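Thread on the soft object picking work we've been doing at Nirnum since December. It's a method and a result, and the result is smaller than I'd like.

1/21/20 · 7 replies · 5 reposts

The problem first. Most grasp planners look at the shape of an object and choose two points to squeeze. That's fine for a box. With a soft toy, the outline includes things you really don't want to grab, like a scarf or an ear.

8 likes

If the fingers close on a scarf, the camera says the grasp is good, the gripper says it has hold of something, and then the arm lifts and the toy stays behind or swings about. We were logging these as successes for the first few days, which was my mistake.

3 reposts

So the method, which we call Tarar. Before any lift, the gripper closes lightly, moves sideways a few millimetres, and stops. We compare the view before the nudge with the view after it.

If the whole toy moved together, the fingers have the body. If one part moved and the rest stayed put, they have a loose bit. In that case the gripper opens, backs off and picks another spot. No lift is tried until the nudge test passes.

5 likes
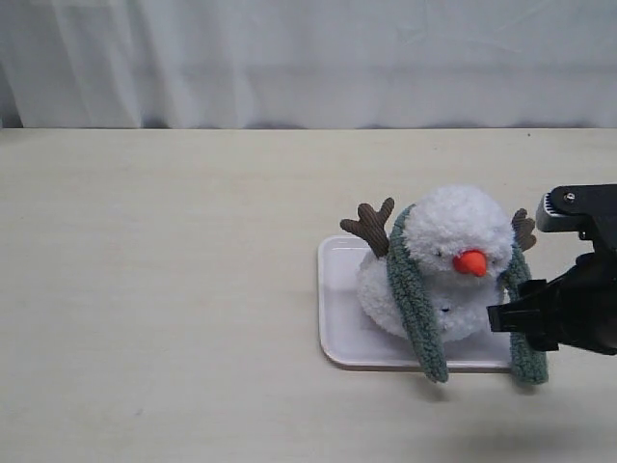 Photo: Nirnum, Drurnville bench

The snowman is the hardest toy in the set. White fleece on a white tray gives the depth and edge finding very little to go on, and both ends of the green scarf hang over the front of the tray. It has corduroy antlers as well. An antler can pass for a handle if all you have is shape.

8 likes · 3 replies

We didn't swap the tray for a dark one. It would have made the numbers better and told us less. The planner still has to find where the fleece stops and the plastic starts, and the nudge helps a bit there too, as you get a second view with the toy slightly shifted.

Test set: 8 toys, 5 starting poses each, and 3 attempts at every pose. Same again with the nudge turned off. Toys went back to marked positions by hand between attempts, so there's some slop in that.

3 likes

Result: bad lifts went down for 7 of the 8 toys. A bad lift means it was dropped, or it came up by a loose part. The one that didn't improve is a long flat rabbit. It bends in the middle, so one half moves and the other doesn't even when the grasp is sound, and the test keeps rejecting it.

7 replies

That's the main weakness. The test assumes the body of the toy moves more or less as one lump. Anything floppy all the way through breaks that. I don't have a fix yet. A threshold that depends on the length of the object helped the rabbit and made the scarf cases worse.

5 likes

The other cost is time. Each nudge adds a pause while the arm settles and the second view is taken, and a rejected grasp means doing it all over again. For sorting at speed you'd probably accept a few drops instead.

Someone asked whether a tactile sensor would do the same job. Possibly, and for some fabrics it might do it better. We wanted something that works with a plain two-view comparison and the fingers already fitted.

3 replies

Next is running it on the Drelunis data, which has clothing in it. I expect it to do badly on shirts and reasonably on rolled socks. I'll post the numbers either way, with the failures listed by object.

8 likes · 5 reposts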